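Bench notebook, clothes rail cell
28 December 2023

Quiet day, so a good one for giving the two-armed cell some proper attention. It has been on hangers and denim since November and the right gripper had started letting go a little early, which I had been blaming on the hangers (unfairly, I think, having now looked at the pads). Began with the cables, as always, moving each arm slowly through its whole reach and watching that the loop never pulled tight at the wrist. 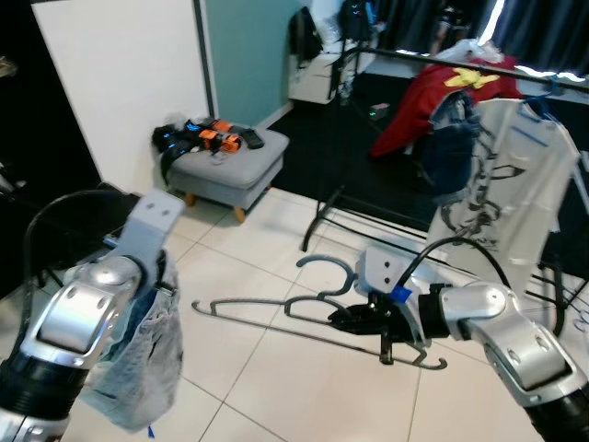

Denim on the left arm, hangers on the right.

The left loop is fine. The right one wants a touch more slack when the arm goes up to the rail, so I have eased it through the clip by 10 mm and marked the old position in pencil, in case anybody at Tredon wants it back where it was. Please don't tape it down! We did that on the Butus cell and it was a misery to undo.

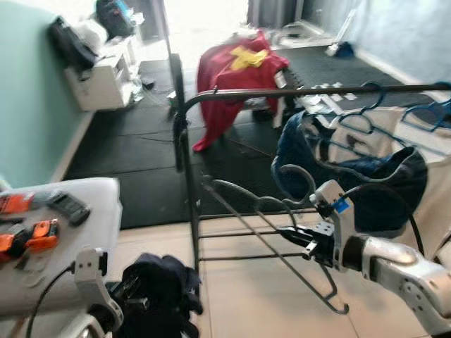 Van Dijk
Cell technician, Orkau workshop

Pads next. The right-hand pair had gone shiny along the inner edge, so both came off and new ones went on, two screws each side, done up finger tight and then a small nip with the short driver. I let the gripper open and close 20 times on nothing at all before giving it any cloth, and it sounded much happier, none of that dry little click.
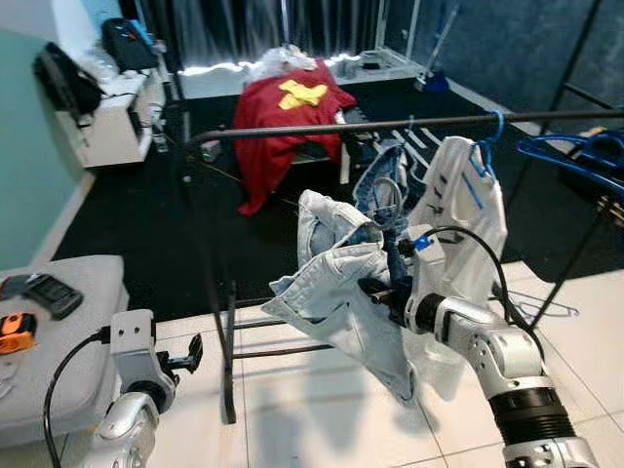 After that I went back over the grip settings, which somebody (very possibly me) had wound up to make up for the worn pads. Dropped the closing force by 5 per cent on the right and left the other side alone. I'd sooner come down gently over a few days than overshoot and spend the new year picking things up off the floor.

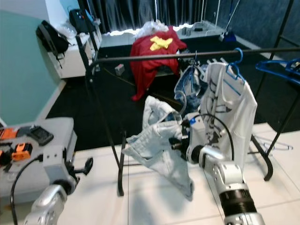
Rail height is the other thing I keep meaning to write down properly. The stored pick point was taught before the rack was last shifted, and it ought to be taught again whenever the feet move, however slightly. The printed T-shirt on its blue hanger makes a handy mark for this, being pale against the black rail, and I'd use it for lining up before anything in denim. Still to do: teach the left approach again, order more pads, and find the short driver a home.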